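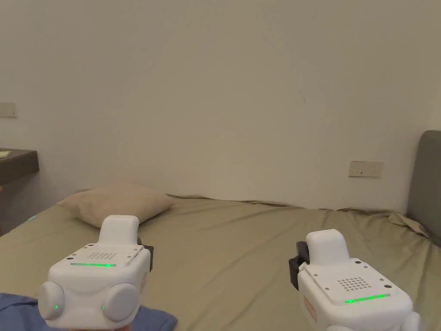
Does Counting Sheep Work?

People say that counting sheep will put you to sleep. Should you believe it? Be careful. Lots of people repeat it, but that doesn't make it true.

Say a kid in Grindstead counts 108 sheep and then drifts off. Did the sheep do it? Maybe she was just tired. She might have dropped off at the same time with no sheep at all.
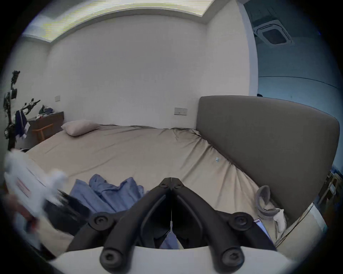

One night can't tell us much. You could try 3 nights with sheep and 3 without, going to bed at 8:30 every time. Even then, 6 nights is a small test – and it's hard to notice the exact moment you fall asleep. Try it yourself!

So when an ad says a pillow or a song "makes" you sleepy, ask how they checked. Then ask who is selling it.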